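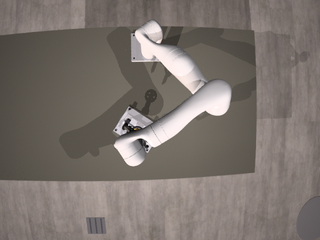 White arm over a dark table, plank floor, seen from overhead.

About us

Hello and welcome to Festum! I hire out plates, glasses, cutlery, tablecloths and all the other bits you need to feed a lot of people at once. I say "I" because the business is mostly me, with two part-timers in the busy months and my sister on the phone when I'm out in the van. We're based in Hirnmont, on the lane behind the old dairy, and we deliver to anywhere you could drive to and back before lunch.

How it started

I used to cook for a living, first in a school kitchen and then for a caterer who did weddings in marquees. The food was never the bit that went wrong. It was always the forks. We'd turn up to find teaspoons where the dessert forks should be, or a crate of glasses that still had somebody else's lipstick on them, and I'd be at a standpipe in my whites at four in the afternoon, washing up before anyone had eaten.

Then a farmhouse hotel over in Skarkau closed and sold off its dining room. I went along to buy a fish kettle and came home with 149 dinner plates (and no fish kettle, it went for silly money). They were plain white with a thin blue rim, good and heavy, and I had nowhere to put them except the spare bedroom. A friend borrowed them for her parents' anniversary, then her neighbour asked, and by the following summer I was charging for it and the spare bed had been given away.

We've still got most of those plates. We call them the Skarkau set and people ask for them by name, so if you want them do book early. We've since lost a few to a stone patio and one to a dog, so they'll now stretch to a party a bit smaller than they used to!

What we've got

Quite a lot more than plates these days. The plain white range is what most people go for, and we can lay up to 800 places with it if you give us fair warning. There's the blue-rimmed set I've just told you about, and a mixed lot of flowery old china for teas, none of which matches and all of which gets washed by hand.

Glasses are wine, tumbler, flute and half pint. Cutlery comes in two patterns, a plain one and one with a beaded handle which looks lovely but takes ages to polish, so it costs a little more. We also do serving dishes, big jugs, cake stands, tea urns, water boilers, tablecloths in white and oatmeal, and napkins in more colours than I can keep straight in my head. If you're after a shade in particular, pop in and hold it up to your flowers or your bridesmaid or whatever it is. Screens lie about green.

We don't do chairs. I get asked every week and I'm sorry, there just isn't room in the van.

How hiring works

Ring or email with your date and how many you're feeding, and I'll send back a list and a price. If the list looks too long, tell me! I tend to put in spare side plates. You pay a deposit to hold the date and the rest the week before.

We normally bring everything the day before and collect the day after. The hire price is the same whether you use the things for one evening or the whole weekend, as long as they're back with us on the agreed morning. You can collect from the shed yourself if you've got a decent-sized car and a blanket or two. Crates are heavier than they look, so bring someone with a good back.

Please don't wash up. I mean it. Scrape the plates, tip out the dregs, put everything back in the crate it came from and go to bed. It all goes through our machine here whether it looks clean or not, and I'd much rather have a greasy plate than a chipped one that somebody washed in the dark.

Breakages are charged at what it costs me to replace the piece, and I don't add anything on top. The odd wine glass I let go.

The shed

Our shed is long, draughty in the corners and my favourite place in the world. The dishwasher lives at one end and is called Virk, after the name on the delivery note it came with (I thought it was the make, it was the haulage depot, and by then it had stuck). Virk does a full crate of glasses in 5 minutes and makes a noise like a train going over a bridge. When he broke down one December we did nineteen crates by hand in the two sinks, with the radio on and a bag of satsumas, and I couldn't feel my fingers until the next morning.

Visitors are welcome, but do ring first. If the van's gone, so am I.

Who hires from us

Weddings pay most of the bills, so thank you, brides and grooms. But we do just as many wakes, christenings, big birthdays, harvest suppers and school fairs, and I like those every bit as much. For funerals I keep a simple tea set boxed up and ready at all times. You won't need to make a single choice, just tell me where and when and I'll see to it. There's no deposit on that one.

Village halls and schools in Hirnmont get a lower rate all year round. Mention it when you book, as I'm likely to forget.

Getting in touch

Email is best in summer, phone is best in winter. I answer in the evenings once the crates are in, and if it's been two days and you've heard nothing, please nudge me. We close between Christmas and New Year to count the teaspoons. There are always fewer than last time, so if you find one of ours at the back of your drawer, the letterbox on the shed door is wide enough to post it through.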